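Plallach开放日:走了两层楼,看了很多桌子

Plallach一年开放一次,地点在Clakamau园区最里头那栋楼。从大门走进去,路标一共给了两个方向,两个方向我都走过,最后是跟着一位拎咖啡的人找到的入口。签到台发一张贴纸和一张平面图,平面图印得很漂亮,就是没标洗手间。

上午的参观从一楼开始。一楼归Adomaitis,做办公家具,展区里摆满了椅子,每把椅子上都放着一张“请试坐”的牌子,试坐之前得先把牌子拿起来,拿起来又没地方放,于是满场的人都抱着牌子坐着,像在候诊。讲解的小姑娘很敬业,说有一款椅背的弧度改了200次。我坐上去,觉得第199次大概也不错。旁边一位大叔坐下就没再起来,我绕完一圈回来他还在,眼睛已经闭上了,这应该是全天最有分量的产品评价。

展区出口有抽奖,扫码填问卷,问卷的第二页问我“预计采购规模”,最低一档是3000张工位。我选了最低一档,抽到一支笔。

午饭在园区食堂,参观者凭贴纸可以买套餐。套餐有两种,一种是鸡腿,一种是“鸡腿已售完”。汤倒是不错。

下午上二楼,是Eduvent的公共空间,也是我这次专程来看的。他们去年把整层翻了一遍,宣传册上叫“无边界共享场域”,用普通人的话说,就是一间大屋子,拆了隔断,多放了些桌子。整层号称280个座位,我去的时候一大半空着,剩下的几处坐着人,都选了靠墙的角落,可见边界这个东西大家还是喜欢的。

不过屋子确实亮。一整面玻璃墙,高高的窗格,深色的框,下午两点多光直接铺进来,浅木色的桌面被照得发白,找座位的时候要眯着眼。桌子底下是细细的深色金属腿,看着轻巧,地面也是浅米色,整体像一杯兑了很多奶的咖啡。
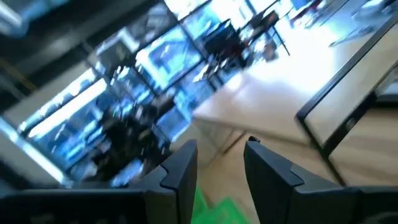
二楼公共空间:玻璃墙与浅木色桌面

我挑了张桌子坐下写笔记,写了五分钟,被晒得换了一张,又写了五分钟,太阳跟过来了。问工作人员有没有窗帘,对方说设计师的意见是“让自然光成为空间的一员”。这位成员下午表现得过于积极,建议考虑调个班。

三点半有一场分享,讲公共空间怎样鼓励偶遇。我偶遇了三次同一位找洗手间的观众,第三次我们已经可以互相点头了。(洗手间在二楼电梯背后,推那扇看起来像储物间的门。)

临走在一楼又经过Adomaitis的展区,牌子已经收起来了,椅子还在,那位大叔不在了。纪念品是一只布袋,里面装着另一张平面图,仍然没标洗手间。

给打算明年去的朋友:上午去二楼,下午去一楼,跟官方路线反着走,能少晒一点。园区接驳车末班是五点,我到站的时候五点零二分。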